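Paint coming off inside of gray storage bins – repaint or leave it?

Posted in Home & Workshop – November 29, 2022

bangera_tom

Hello all. I have several gray bins which I use for small things in the house, mostly toys of my children and some kitchen items that have no other place. I painted them myself two years ago with a spray paint from the discount shop. Now the paint on the inside is getting scratched, and in some places it comes off in small chips. The outside is still good.

My wife says I should throw them away and buy new. I think this is a waste. Can I paint over the old layer, or must I remove everything first? And how long do I wait before the toys can go back? I live in an apartment, so I have only a balcony for this work, and in December it is cold there. I keep one bin in front of the other on my table and I look at them every evening without deciding.

Murdo Gunn

You do not need to remove everything. Remove what is loose, and make the border of the remaining paint smooth, so you cannot feel a step with your finger. I do it like this:

Wash with warm water and dish soap, then let it dry overnight. Soap that stays in the corners will ruin the new paint, so rinse two times. Sand by hand, first with 60 grit only where it chips, then something much finer everywhere. Wipe the dust with a damp cloth. Spray thin layers and wait 45 minutes between them. One thick layer looks nice the first day and then it stays soft for weeks.

About the balcony – cold is a real problem. Most cans say a minimum temperature on the back, please read it. I once painted a shelf when it was too cold and the surface became like orange skin. If you can wait for spring, wait.

For toys I would leave the bins empty for 20 days after the last layer, also if the can says less. Small children put everything in the mouth, so check that the paint is sold for toys. And if you don't know what the old paint is, I would not sand it inside the apartment.

lorkance9

just put a piece of felt on the bottom, same problem here, solved in 9 minutes

jernness_k

Felt is fine for the floor but it does nothing for the walls, and the chips come from the walls too. I had this with my own bins. The upper part of the wall goes first, where the hands and the hard things hit it when you take something out.

I tried repainting one time and after half a year it was the same as before. Now I use mine only for tools and I bought fabric baskets for the toys. Maybe not the answer you want, but the work is a full weekend and the paint is not cheap either.
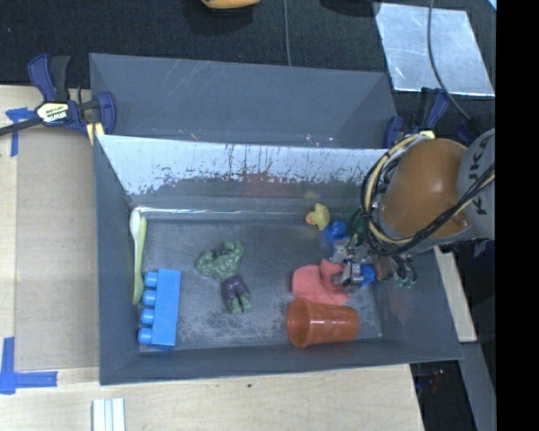
Scratches and chipped patches on the far wall, scuffs on the floor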